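An afternoon at Drinda, with one interruption

I had been promised a factory. Drinda's open day takes place in the back half of a former carpet warehouse in Dindport, and the first thing you meet on entering is a folding table of name badges, none of them yours. I spent the visit as "Guest 813," a number I was told meant nothing.

Drinda builds small sorting cells for people who make or recycle electrical parts. Its main customer is Godoy, which sends over crates of pushbuttons and battery cells and wants them put in the correct trays by something that doesn't take lunch. We were divided into groups of 20, given safety glasses that fit over no known pair of regular glasses, and walked past the coffee machine to the demo floor.

Our guide was Arif Pattinasarany, who runs testing and has the calm of a man who has seen a lot of parts land on a lot of floors. He told us the cell had done 1,000 picks that week with 3 drops. A man behind me asked where the drops went. "Down," said Arif.

The job sounds like something you'd give a bored child. Parts come along a green belt, two arms take them off, and each one goes in the yellow tray or the green tray. We watched for a while, and I'll admit it was soothing. A woman next to me had started to sway.

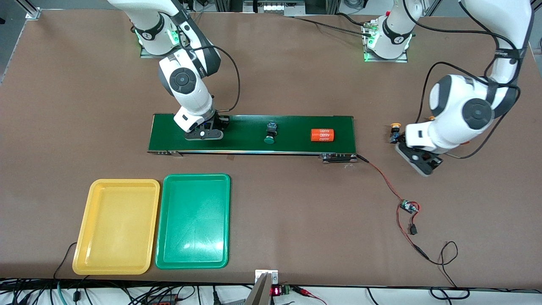
What went wrong

A few minutes past two, the belt kept going and the right arm didn't. It stopped with its gripper low over the belt while a button traveled toward it, made contact, and leaned. The next one arrived and leaned on the first. By the time Arif reached the stop switch there was a modest traffic jam, and one battery cell had rolled off onto the floor and under the shoe of a gentleman from Drokby, who make the belts and so had the decency to look embarrassed.

Arif sent us back behind the tape and picked up the cell himself, turning it over to look for dents. He found none, but it went into a lidded metal bin by the door anyway. Any dropped cell goes there, he said, and stays there until it has been checked. This was the only moment all day when he didn't make a joke, and I noticed people stopped filming.

The cause took a quarter of an hour to find. The arm had lost its connection to the controller for a moment and done what it is supposed to do, holding still. The belt runs on its own supply and had never been told. So both machines were behaving correctly, in the way that two drivers can both have a green light.

The fix, until the wiring is redone in July, is a person standing next to the switch. Arif had one of his engineers do it for the rest of the afternoon, and she got a bigger crowd than the robots.

Getting there

Parking is free but belongs to the tile store. The coffee is fine. Keep your badge – they want it back, and they do check.

4 comments | 11 shares

Related
Two hours in a label printing plant
The Godoy repair counter, revisited
Dindport harbor tour: bring a coat

Contact | Copyright the author | Back to top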